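Remzi Akyol has heard the pitch for the refill shop more often than most people, having once made it himself. He used to stand behind the counter of one in Duvton, weighing other people's jars. Now he keeps the books for a hardware wholesaler and will tell anyone who asks that he thinks refilling is mostly a hobby.

"I don't say it to be rude," he says. "I liked the shop. I liked the customers. But I had the invoices in front of me every evening and I could see what was coming in at the back door."

What came in at the back door, he says, was plastic. Shampoo arrived in drums. Lentils came in sacks with a liner inside, and the pallets were wrapped round and round with film. The drums were meant to go back to the supplier, a firm called Gravitz, and be filled again. Akyol remembers asking in June of his first year how many had gone back.

"They said it was being looked at. So I counted what was in our yard, and we had 663 drums. Stacked up behind the bins. We'd been telling people for nine months that it was a closed loop."

I put it to him that a drum holds a good deal more than a bottle, and that even a drum thrown away must save something. He allows this, but not for long.

"It saves something if the customer uses the same bottle over and over. Did they? Some did. A lot of them came in and bought a nice new glass one from our shelf, because it looked better on the windowsill. We made more on the glass than on the soap." 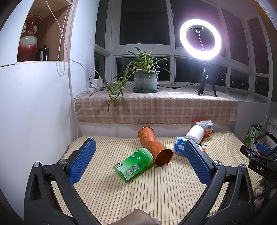
A green plastic container on a striped cloth.

Damián Beltrán, who still runs a refill counter at the Akbulut market hall, has heard all this before and is not much moved by it. The two men worked together for a while and remain on speaking terms, though each says the other talks too much. Beltrán's view is that Akyol had one bad supplier and built a whole opinion on it.

"Ours go back," he says. "I sign for them. A man takes the empties and brings full ones. What happens at his end I can't swear to, no. But can you swear to what happens to your recycling?"

I can't, and I said so. But I wasn't sure it was much of an answer. When I asked whether he had ever been to see where the drums were washed, he said he had been invited. When I asked whether he had gone, he talked for a while about parking.

He is better on prices. People believe refilling is dearer, he says, and for washing-up liquid they are wrong, at least at his counter. For shampoo they are right. He showed me his list, and the gap on shampoo was wider than I'd expected from a man arguing his own side. He puts it down to small orders. Rideck, the chain with the shop across the road, buys by the lorry load and he buys by the van.

Rideck tried refills too, for eight weeks, with a row of pumps by the tills. Beltrán says the pumps leaked and the staff hated them. Akyol, who went to have a look, says the pumps were fine and the customers walked past them.
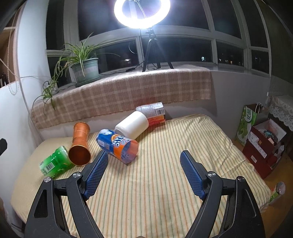

"You have to remember to bring the bottle," Akyol says. "That's the whole trouble with it. You have to be going home to the shop and not from work, you have to have rinsed the thing out, and you have to want to stand there while it drips. I worked there and I forgot mine."

Beltrán's reply is that people managed it with milk. Akyol's reply to that is that the milk came to the door.

There is a part of the argument on which they agree, and I found it more useful than the rest. Both think the labels are a mess. A bottle filled from a drum often says nothing about what is in it now, only what was in it when it was new. Akyol once had a woman bring back what she thought was hand soap and was in fact floor cleaner, in a bottle that had held conditioner. She hadn't used it, luckily. After that the shop handed out stickers, and the stickers came off in the bathroom.

"I write on them with a marker," Beltrán says. "That comes off as well."

I asked Akyol what he does at home these days. He buys the biggest bottle in the supermarket, he says, and makes it last. His wife waters it down and he pretends not to notice.

Beltrán, asked the same thing, said he gets his from work, obviously, and then went off to serve a man who had come in with a bucket.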